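Andow Striped Toy Shoe
Small parts & playthings / Doteck shelf / Item 142

Sold singly. Yes, singly. The other foot will have to make its own arrangements.

The Andow is a small toy shoe in yellow and purple, for the doll, bear or plastic dinosaur in your house that has so far gotten by barefoot. It also does well in sorting games, pretend shoe stores and the bottom of your bag, where you will find it in February while looking for your keys.

We stock it next to the Lendik tray and pot, and people tend to buy all three. A tray gives the shoe somewhere to be put away. A pot gives it somewhere to be cooked, which, if you have a three-year-old, is where it will spend most evenings.

Details
Item number: 142
Sold as: one shoe
Left or right: we have been asked, and we decline to take a position
Laces: none, so no one has to learn to tie them
Care: wipe with a damp cloth. Keep out of the dishwasher and away from the dog

Ordering
Single shoes ship from our Sandoval warehouse, usually the next working day. Classrooms and playgroups can order the bulk carton of 81, packed in one bag with no dividers. Please count them before the children do. As of 19 June 2023 we had 3,784 shoes on the shelf, so there's no need to rush, whatever our newsletter says.

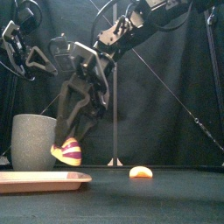

Andow toy shoe, orange-yellow with curved purple-magenta bands. Pot and pink tray not included.

Is it a good fit?
For a person, no. For toys, it depends on the foot. The toe end is narrow and pointed and the top is raised and rounded, so slim-footed dolls usually do better than bears. Bears can carry it.

Returns
Unused shoes can come back within 149 days. If it has been cooked in the pot, it's yours.

See also: Lendik tray, Lendik pot, Doteck sorting cards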